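Clearing a Slow Kitchen Drain

Slow drainage in a kitchen sink is usually caused by grease and food residue in the trap or the first section of branch pipe. The procedure below applies to metal and plastic traps with slip-joint nuts. Do not start if chemical drain cleaner has been used and is still in the line.

1. Remove standing water
Bail the sink into a bucket. Take out the strainer and clean off any residue under the rim.

2. Plunge
On a double sink, both basins usually share one trap. Block the second drain with a wet rag and hold it down firmly. Cover the cup of the plunger with water and use short, vertical strokes.
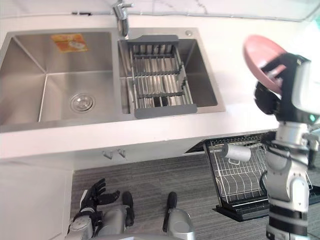 3. Clean the trap
Place a bucket under the trap. Loosen both slip nuts by hand or with channel-lock pliers. Scrub the trap with a bottle brush and inspect the washers. Replace any that are cracked or flattened.

4. Snake the branch line
If the trap is clear, feed a hand auger into the wall stub. Turn the handle clockwise when resistance is felt. Withdraw slowly and wipe the cable.

5. Reassemble and test
Tighten the nuts by hand, then a quarter turn with pliers. Run water for 2 minutes and check each joint with a dry paper towel.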